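Kimthorpe relocation, a few notes from this side of the river. Long thread, I'll number them.

1/ The plan moves 529 households off the flood bank and onto the high ground at Kimthorpe. That number is from the list taken in the first weeks after the water went down. People have been added to the list and people have left it, and the printed copy at the district office has not been changed.

2/ Before the flood there were 2561 people living along the bank, going by the school and clinic records put together. Many are with relatives now. They don't show up in the camp figures, so they don't show up in the plan either.

3/ I walked out to Kimthorpe with Esther Swai. The road is graded as far as the second culvert. After that it's a track. A loaded truck can do it in dry weather.

4/ Plots are pegged. Each one has a number painted on a stone. The drainage ditches are dug on the north side only. Esther asked the foreman when the south side starts and he said after the next payment.

5/ Water. There is one borehole with a hand pump. The second was drilled and capped, waiting on a part. Lilian Rugemalira ran the water point in the camp and she says two pumps won't carry the mornings once everyone has moved. She has put that in writing to the district.
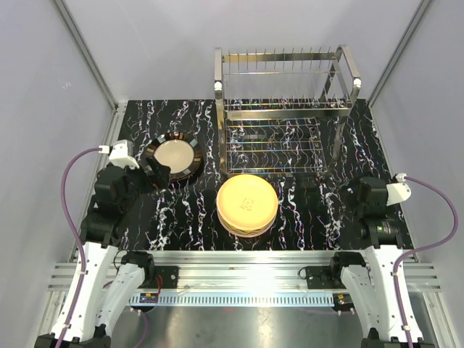
6/ Work. Most people on the bank fished, sold fish, or carried loads at the Gusus market. From the old bank that was a short walk. From Kimthorpe it's a bus, and there is no bus yet. I asked three families what they'd do and all three said one adult would stay in town during the week.

7/ That means the move could split households and leave the same crowding in town that it was supposed to fix. I've said this at two meetings. The answer both times was that a market is planned for phase 2.

8/ Someone asked about Celtetti. Yes, it's the same idea, a new settlement on empty land after a disaster. I went there in September. The houses are good. A lot of them are locked. The ones with people in them are near the main road, where you can get a ride.

9/ Land titles. Akinyi Kirui has been going tent to tent with the forms. So far 923 adults have signed. What they get back is a receipt. The title comes later, and the form doesn't give a date. If you have a receipt, keep it dry and take a photo of it.

10/ Renters are a separate problem. The plots go to people who owned a house on the bank. If you rented a room there you can apply for the second round. I haven't met anyone who has seen the rules for the second round.

11/ Pentti Räsänen, who did the soil survey, told the last meeting the ground is fine for single-story houses. He would not say yes to the two-story school until he'd seen the new drawings. I think that's fair and I'd like the drawings posted where parents can read them.

12/ Correction to 3/. It's the third culvert. Thanks to the driver who wrote in.

13/ Next meeting is at the Wanigasekara hall, 4 pm. Bring your receipt if you have one. The bus question is on the agenda, second item, after the drainage.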